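Stemon reports first results from hand-held gripper training method

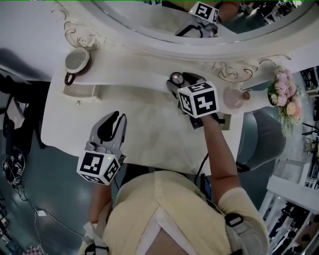 Recording at a vanity table: the right-hand gripper is closed on a small round silver object. Each gripper carries a marker cube.

Drirkudcombe, 14/01/2024 – Stemon has published the first results of Minja, a method for teaching two-armed robots household jobs from recordings of people using hand-held grippers.

In Minja, a person wears a shoulder harness and works with a gripper in each hand. Printed marker cubes on the grippers let the software work out where each one is and how it is turned. The recordings are then used to train a control program, called Gedora, with no robot present during recording.

The study used 900 recordings made in 17 furnished settings, among them dressing tables, kitchens and desks. Gedora was then tested on 3 tidying jobs in 2 rooms that were left out of the training data. It completed around 70 per cent of attempts. A version trained on the same number of recordings from a single room did clearly worse on all of the jobs.

"Changing the room made more difference than adding more recordings of the same one," said Kirsty Ormsby, who led the study. "We expected some gain, though we had not expected it to show up in every job."

Mirrors were a particular difficulty. A marker cube can be picked up twice, once directly and once as a reflection, and early versions of the tracking software sometimes followed the wrong one. Kwan-ho Wan and Akinyi Simiyu added a check that compares each reading with the last known position of the hand.

The method still has limits. Small, shiny objects were dropped more often than others, and tracking is lost when both cubes are hidden – for instance inside a deep drawer.

Stemon plans to release the recordings and the tracking software in July.

Press contact: Beverley Tamihana, Stemon, Drirkudcombe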